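# How a Canal Lock Lifts a Boat

Boats can't climb hills. Water always settles flat, so a canal that runs across hilly land has a problem. If you dug one long sloping canal, the water would all run down to the bottom end and leave the top end dry.
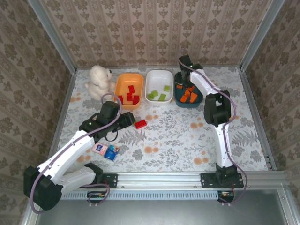 The answer is to build the canal in flat steps, like a staircase. Each step is a long, level stretch of water. Between one step and the next there is a lock. A lock is a box of water with gates at both ends, big enough for a boat to float inside.

## The parts of a lock

The box itself is called the **chamber**. Its walls are usually stone or concrete.

The gates at the high end are the **upper gates**. The ones at the low end are the **lower gates**. Lower gates are much taller, as they have to hold back all the water when the chamber is full.

Near the gates are small openings that let water in or out. Each opening has a sliding door called a **sluice**. On old locks you raise the sluice by turning a handle. On big modern locks, a motor does it.

## Going up

Say you are on a boat called the *Lekell*, and you want to go up through the lock at Lorkville. You are on the low side.

1. The lock keeper makes sure the chamber is at the low level, the same as the water you are floating on.
2. The lower gates open and the *Lekell* moves in slowly. The crew put ropes around posts on the side so the boat can't drift.
3. The lower gates close behind you, and the lower sluices are shut.
4. The upper sluices open. Water flows in from the high side and the boat rises with it. The crew keep pulling in the ropes as they get slack.
5. When the water in the chamber is level with the water on the high side, it stops flowing. The upper gates open and out you go.

At Lorkville this takes 13 minutes. There is no pump. Water runs downhill into the chamber by itself, and the boat floats on top of it.

## Going down

Going down is the same thing backward. The boat enters at the high level, the upper gates close, and the lower sluices let the water out into the canal below. The boat sinks down with the water. This time the crew let their ropes out bit by bit. A rope tied tight on the way down can leave a boat hanging from the wall, and that has tipped boats over.

## Why can't you just open the gates?

You can't push them. When the water is higher on one side, it presses on the gate with a huge weight. Even a small difference in level is enough to hold the gate shut, and a person leaning on it with all their strength won't move it. Once the two sides are level, the push is the same from both directions and the gate swings open.

Many lock gates meet in the middle in a shallow V shape. The point of the V faces the high side. The water pushes the two gates against each other, so the harder it pushes, the tighter they close. They are called **miter gates**, and they have been used for more than 500 years.

## Where does the water go?

Every time a boat goes through, one chamber full of water moves from the high side to the low side. The chamber at Lorkville uses 757 cubic meters each time. One cubic meter of water weighs a metric ton — as much as a small car — so that is a lot of water for one boat.

This means a canal needs plenty of water at its highest point. Some canals have a lake or a reservoir there. The Lorkville canal is fed by Cordeiro Reservoir, which sits above the top lock. In a dry September the reservoir can get low. Then the keepers wait until there are several boats and send them through together, to save water.

Some locks have side ponds. Part of the water from the chamber drains into the pond and is used again for the next boat.

## A day at the lock

Érica Lopes is a lock keeper at Lorkville. She starts by checking the water levels on both sides and looking for branches or trash stuck near the gates. A log caught between two gates can stop them from closing.

Boats call her on the radio before they arrive. She tells them whether to come in or wait. Last year 2799 boats went through, and 1175 of them were cargo barges on the way to the port at Bomumlow. The rest were mostly small boats on vacation trips.

## Staying safe

Stay well back from the edge of a lock. The walls are steep and slippery, and the water moves fast when the sluices are open. On a boat, keep your hands and feet inside and away from the walls. Wear your life jacket even when the boat is tied up.

## Words to know

**Barge:** a long boat with a flat bottom that carries cargo.

**Chamber:** the part of the lock where the boat floats.

**Reservoir:** a lake, often made by people, where water is stored.

**Sluice:** a sliding door that lets water through or holds it back.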